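Robotics Club Corner

It has been a busy fall in the back half of the shop building, and I promised the parents I would write something longer than my usual three lines, so please bear with me – I do tend to go on.

Our students are working on the computer disassembly and assembly task for the Flekadis student challenge, and the old desktop on the bench has become something of a club member by now. Lenni Kuusisto wanted to name it, and for a while there was a list on the whiteboard, but it is still just called "the Dell." 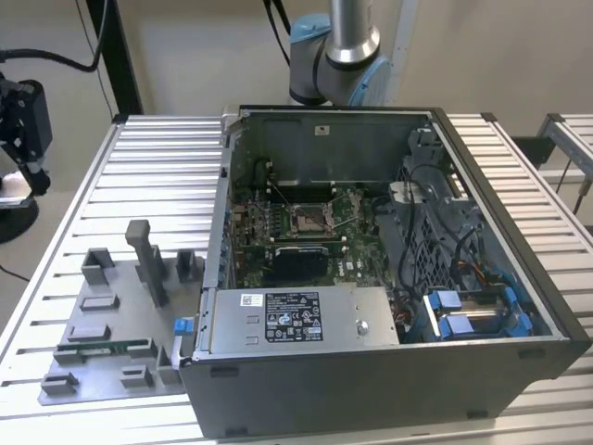
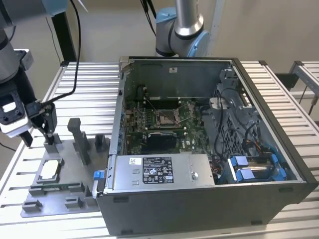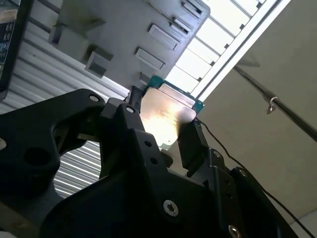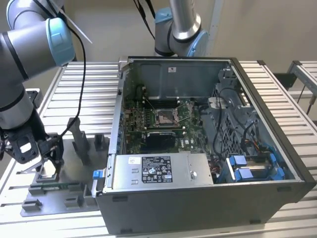

The challenge computer at our bench, with a close look at the gripper in the third picture.

For those of you who have not been in to visit, the idea is that the arms handle small parts in and around an open desktop computer, using the gray fixture plate beside the case as a sort of parking lot for pieces. It sounds simple when I put it that way! A person can pick up a memory module without a thought, but the students have to tell the arm where the thing is, which way it is turned, how far to open the fingers and how hard to squeeze. Venla Eskola spent most of two meetings on the approach to the fixture plate alone, and she has filled a good part of a notebook with positions, crossed out and written again in three colors of ink.

The holders on the plate have had plenty of attention too. Ilari Rautiainen drew the first set over the summer, back in July, when the building was so warm we had every door propped open, and he has been changing them ever since. His latest notion is to give the slots a little slope at the top so that a board which comes in slightly crooked can still slide home. I think it's a fine idea, and I have told him so, but he wants to try 2 versions side by side before he will let anyone praise it.

Svenja Kohlhase has taken over the written part of the entry, a job I had expected to be begging people to do. She is putting together the step list, and she is very firm about words. If you say "the clip" in her hearing, she'll ask you which clip, and she is right to ask, because there are a good many of them in a desktop computer – more than I ever knew, and I have owned a few.

Our practice evenings carry on as before, and families are welcome to sit in. Please come through the side door, stay behind the yellow line while the arms are moving, and leave drinks on the shelf in the hall. We have 18 students on the list this term and could take a few more, and no one needs to know any programming to start. Several of our best people came in knowing none at all.

If you have an old desktop in the closet that you would like to part with, we would be so glad to have it for the beginners to take apart by hand. Drop it off with Eilidh Niven at the front office, and please take the hard drive out first if there's anything on it you care about.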